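I've been using the Lehtinen home scene pack in Lirnodow for a good few weeks now, and I keep getting asked if it's worth paying for, so I'm putting it all in one place. Short version: I like it a lot, with a couple of gripes (okay, more than a couple).

You pay $50 once and get a big pile of rooms, furniture and household odds and ends to drop around a simulated arm. The store page says 1417 objects. The install went fine on my old desktop, although the download crawled and I had to restart it after dinner. Tâm Ung had already warned me to turn off the preview thumbnails first. Do that!

What sold me is the shuffle button. You pick an arm, pick a table, hit shuffle, and it makes up a whole place around you. My older pack, Pevura, gave me the same gray lab over and over, and my grasping code got awfully comfortable there. With this one I get wallpaper covered in stones, wood floors, a walker standing off to one side, and a crumpled cloth sharing the tabletop with a little round ball of a thing. It's a bit like working in a stranger's house, and I mean that as a compliment.
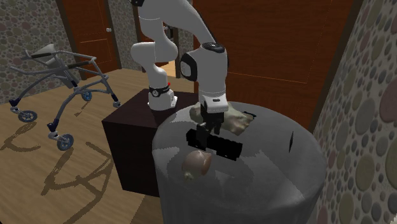
## The stuff I'd fix

The shiny surfaces are lovely to look at but they eat my graphics card alive. With glossy tables switched on, a reset takes me 10 seconds, and with plain ones it's closer to 5. If you're running big batches overnight, go plain.

Object names are a mess too. I searched for "cloth" and got curtains, a tent and something called "drape_b_old." Haris Mirani shared a cleaned-up list on the Demomis forum and I basically live in that now.

And the shuffle has no lock! If you love a layout, write down the seed right away, or it's gone the next time you click. I lost a really good kitchen that way and I'm still a little sore about it.

## Would I buy it again?

Yep. Support wrote back to me the same day, the arms load without fiddling, and my code has gotten a lot less fussy about backgrounds. I'd wait for a sale if you only need one room, and they usually run one in November.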